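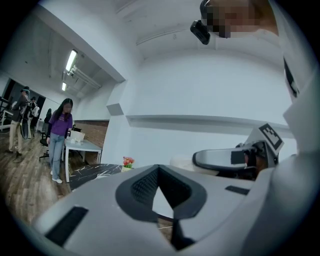 Home — Products — Demonstration Days — Support — Contact

Cletutari Hand-Held Gripper: Demonstration Days at Osberg

The Cletutari is a two-finger hand-held gripper for recording manual tasks. An operator carries it, opens and closes the fingers with a trigger, and does the job the way a robot arm with the same fingers would have to do it. The recordings are then used to train the arm. Dilberg builds the gripper and the matching arm-mounted fingers, and both can be tried at our Osberg site before you order.

This page covers what the gripper is, what happens on a demonstration day, and how to book one. The next open day is 9 October 2024. Smaller visits for a single company can be arranged at other times.

The gripper

The body is a molded white shell with a soft pad set into each finger. Pads come off with a flat tool and can be changed between takes. We supply a smooth pad and a textured one. Most visitors start with the textured pad, which holds boxes and cups well, and change to the smooth one for cloth and paper.

Each finger carries a printed square marker so that the software can work out how far apart the fingers are at any moment. Keep the markers clean. A thumbprint is usually harmless, but tape residue or a scratch through the pattern will cause dropouts, and you will see gaps in the opening-width graph when you play the take back. Spare markers are in the lid of the case.

Weight is 318 grams per hand without the battery. The battery clips to a belt or goes in a pocket. One internal card holds up to 3,000 short takes, though at the demonstration we clear the cards at every break so that visitors go home with their own work and no one else's.

The trigger spring can be set to light, medium or firm. It leaves the factory on medium. People who use the gripper for a full morning tend to prefer light. Firm is for heavier items and is tiring.

What happens on a demonstration day

The day starts with a short talk by Sumathi Pillai, who runs training at Osberg. She goes through the parts of the gripper, how to hold it, and the mistakes new operators make. The most common one is turning the wrist in a way an arm can't follow. The second is looking away from the work while the fingers are still closing. She shows a good take and a bad take of the same job, and the difference is easy to see once it has been pointed out.

After the talk you record. The tasks are ordinary ones: clearing a table, moving cups from one side to the other, putting lids on boxes, folding a towel. We set them up in a normal room with normal furniture, and other people will be moving around while you work. Your own workplace is likely to be like this, and recordings made in a bare test cell are less useful than customers expect.

Visitors work in pairs. One person records and the other reads out the task card and resets the objects. You swap after every batch. Pairs from the same company can stay together if they ask when booking.

In the afternoon Edileuza Sampaio takes over for the arm session. She loads a set of recordings and runs them on the arm so that you can see what came through and what didn't. She also runs a policy trained on an earlier set of 1,296 takes of the table-clearing task, recorded at Osberg in June by two operators. It does well with cups and boxes. It is slower with plates and sometimes needs a second try at a flat one. Bring questions to this session — it is the part of the day where most of them get answered.

You may bring your own objects. Please keep them to things one hand can lift, and nothing with an open blade. Food is fine if it is wrapped. If you have a part that you particularly want to see handled, send us a note and a rough size beforehand and we'll look out a suitable pad.

What you take home

A drive with your takes, in the raw form and in the converted form. A copy of the task cards. A one-page sheet on setting up a recording area, with our advice on lighting and table height. The recordings belong to you and we don't keep a copy unless you tell us we may.

Visitors who go on to order have the cost of the day taken off the first invoice.

Practical details

Doors open half an hour before the talk. Wear comfortable shoes, as recording is done standing up. Sleeves that hang past the wrist get caught in the trigger, so short or rolled sleeves are best. Bags and coats can stay in the room.

Left-handed operators can use either side of a pair without any adjustment. If you want to record with both hands at once, say so on the booking form. Two-handed work takes longer to learn and we keep a separate table for it.

Faces that come into a recording are blurred before the files are handed over. If you would prefer to stay out of view altogether, tell Sumathi on arrival and she will give you a place outside the recording area.

Parking is behind the building. Lunch is included.

In the box

— Cletutari gripper pair, left and right
— Smooth and textured pads, 3 sets of each
— Belt battery and charger
— Spare markers
— Pad tool
— Hard case

The arm-mounted fingers are sold separately. They fit the Queiroz wrist plate directly, and an adapter is available for other plates. Send us a drawing of yours if you aren't sure which you have.

Booking

Use the form on the Demonstration Days page and give the number of people, the kind of work you want to record, and whether you already have an arm. We confirm by email with directions. Places are held for a week without payment. If you can't come, a colleague can take your place without a new booking, but please send us the name so the badge is right.

For repairs and replacement pads, use the Support page.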